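3.2 What people do with an empty-looking box

I should say up front that cartons were never meant to be the main part of this paper. I started out wanting to know how people in Rurkamdale sort the stuff that piles up by the back door, and I figured glass and cans would give me the most to talk about. Then I sat down with the first 15 households and all anybody wanted to discuss was cartons! Which ones get flattened, which ones get kept, and which ones sit on a shelf for a year because somebody might want them for a birthday present.

So I changed the plan. Valter Fonseca and I put together a set of 104 small packages, bought over the counter or saved from our own kitchens, and asked 46 people to sort them into bins any way they liked. We gave no labels and no rules. If a person wanted a pile for "nice boxes" they got a pile for nice boxes (several people did want this, and they were very firm about it).

The tall, narrow cartons were the ones I enjoyed most. A cereal box is easy, everybody knows what it is and where it goes. A slim white carton with very little printed on it is a different story, and people handled it longer before they let go of it. The one in Figure 4 is a good case. Most of our sorters don't read Chinese, so the big green characters told them nothing about what the box was for, and they had to go by shape and feel – and by how beat up it looked.

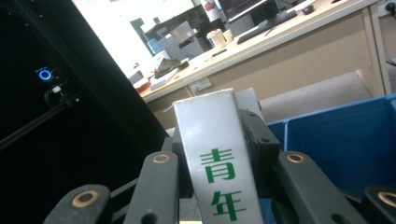 Figure 4. Tall white carton with the characters 青 and 年 printed in green down the front; blue bin at right.

Wear mattered more than I expected. Light scuffing near the top of a white box was enough for some people to call it trash, while the same amount of scuffing on a brown box didn't bother them at all. One woman told me that white cardboard "has to be clean or it's nothing," and I have thought about that every time I've emptied my own recycling. Brolow (2011) reports much the same thing for gift boxes, though his sample was all store clerks and I'd be careful about leaning on it too hard.

Color of print had a weaker effect. Cano and Stöckli argue that green lettering makes people think of paper recycling, and I went in hoping to see that. I didn't, or not clearly. Only 9 people brought up the color of the printing at all, and two of those just said they liked it.

I'll come back to flaps and lids in Section 3.3, where the piles get a lot messier. For the counts by bin, including the packages that people moved more than once, see Table 2.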